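We got to the Groststead makers' fair a little after nine in the morning, which gave us time for coffee and one of those enormous cinnamon buns before the halls filled up (go early, truly!). The bookbinding room at the back was my favorite, as it is every July. 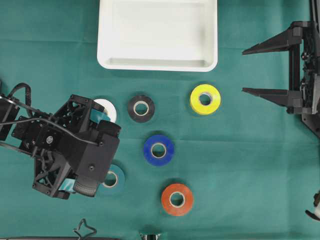

Tape rolls and a white tray on green cloth.

Next door, Czarnecka had 271 handmade papers hanging on rails, and I wanted every single one of them. 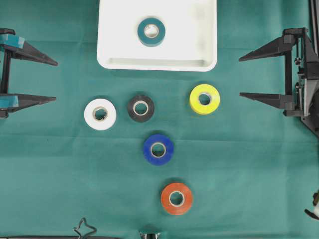 I came away with two sheets of the marbled blue and a sore back, and then we all wandered down to the river for lunch at Tudo, where the soup was lovely.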